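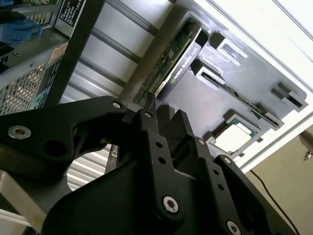
Cell Support, Vendadthorpe workshop

Ticket: Bennani cell loses its grip on graphics cards
Opened by: Gertraud Kofler
Assigned to: Hatem Ait Ali
Saturday, April 21, 2018

Hello Hatem, and thank you for picking this up on a weekend! The Bennani cell has been stopping with "grip lost" during card handling, always with the K420 and never with the dummy block. It goes up to the card nicely, closes, and then gives up a moment later. I've restarted the controller twice and wiped the fingertips, and I'm afraid that's the end of my cleverness.

Reply from Hatem
No trouble at all, Gertraud. I read back through the log and the stops began after Fouad's service in January, when the counter had just gone over 3,000 cycles. The closing force is set to 20 percent, and Fouad's note says he left it there on purpose so we wouldn't bruise a board while the fingers were new. That was kind of him, but I think it's a little shy for a card with a bracket hanging off one side. Before touching it I checked the finger bolts with the hex key (all snug) and ran the open and close test with nothing in the grip. The width reads 122 at full open, same as on the service sheet, so the encoder is fine.

I also found the wrist angle typed in as 92 in the Sekimmont recipe, where the sheet has 90. Two degrees doesn't sound like much, but the pads then meet the card a bit crooked - you can feel it if you close them slowly on a strip of paper. I've put it back to 90 and will raise the force in small steps, with the pads low on the board and well away from the bracket.
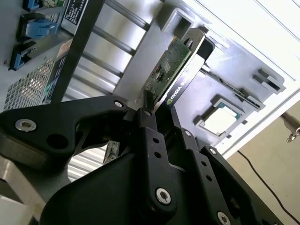
Still to do
Gertraud, please save the recipe under a new name once we agree on the force, and leave the old one where it is for now. Mounir has spare pads from Vometti in the second drawer if these look shiny to you. I'll keep the ticket open until the Monday shift has run it.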